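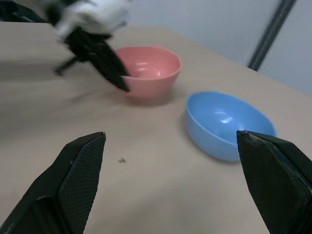 Page 2 of 40

Small claims, part two

I left off last time with the strata company at Lustesside refusing to pay for the water damage in my unit. A few people wrote to ask what happened next, so I'll carry on from there.

The repair came to $2,675, which is too much to let go and not enough to hire a lawyer for a full hearing. I booked one session with Ilari Lindqvist at Marchuk, the law office above the chemist on Trerklow Road. He read the bylaws, the plumber's report and my emails, and told me the emails were the weak spot. I had written to the building manager four times and never once given a date by which I wanted an answer.

He had me send a proper demand letter. One page, the amount, the bylaw number, the plumber's report attached, and a deadline at the end of March. I sent it by registered mail and kept the slip.

The reply came from Kaan Coşkun, who acts for the strata. He was polite and offered to cover half. I thought about it for a couple of days — half would have paid the plumber but not the flooring — and then said no in writing and filed the claim.

Filing took over an hour at the counter, mostly because I had put the strata's trading name on the form, Clavwood, and the registry wanted the legal one. If you are doing this yourself, look up the legal name before you go. The clerk can't do it for you.

We have a settlement conference first, at 10 in the morning. Ilari won't be there, but he has marked up my notes. I still need to get the flooring quote redone with the labour listed separately.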